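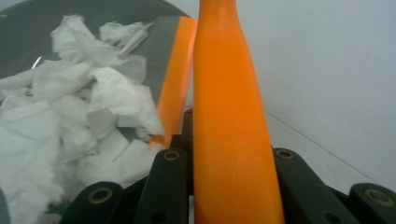
Wenell hand-held gripper, good practice notes

Paid 499. Four black fingers, brass-colored grommet near each tip. Fine on a glossy orange handle, mostly.

Rules we go by now:
Handle between the fingers before you start recording.
Same grip height every take. Write it down.
Crumpled tissue only, no wet stuff near the fingers.
Check the tips after 23 takes. Manual says less offen, ignore it.

Manual is thin on saftey. Four stars.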